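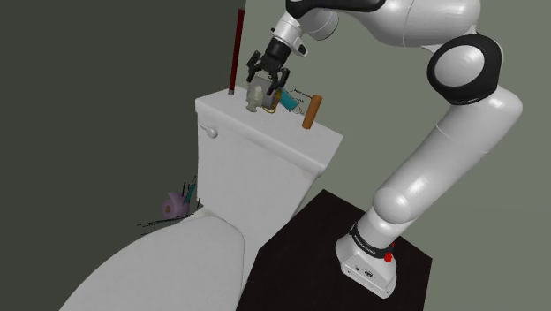 White toilet with tank. Household Water Savings Program, progress report to the Nistico Fund.

Reporting period: second quarter, to the end of November
Prepared by: Callum Sowerby, Program Manager

1. Summary
The program offers free leak checks and minor plumbing repairs to low-income households in Sugden and Ovamach. The funding agreement sets a target of 3,000 home visits over the year. At the close of the period, 1,254 visits had been completed, which is behind schedule. The shortfall is mainly in Ovamach, where the second plumbing contractor did not start until the sixth week.

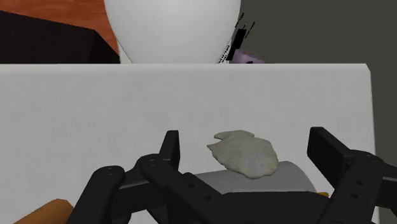

2. Outreach
Letters were mailed to 3,147 addresses. Response was strong in Sugden and weaker in the rental buildings near the harbour, where tenants must first obtain the landlord's consent. A plain-language consent form has now been agreed with Plirus Property Management and will be in use next quarter.

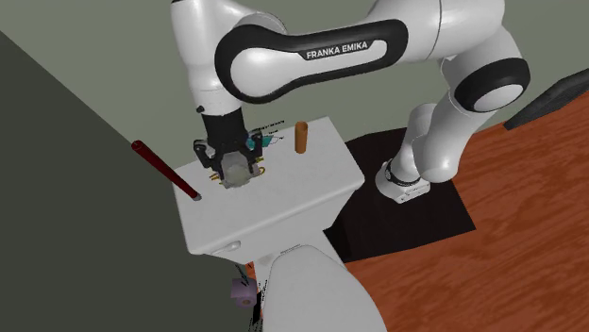

3. Repairs
Slow leaks remain the most common fault reported by our plumbers, ahead of dripping taps and worn hose fittings. Most go unnoticed by the householder until a bill arrives. Where the toilet has a tank, like the white one shown, a dye tablet is left in it for ten minutes and the bowl is then checked for colour. Replacement flappers are carried in every van.

4. Budget
Spending is within the approved amount. We request permission to move $2,000 from printing to contractor travel.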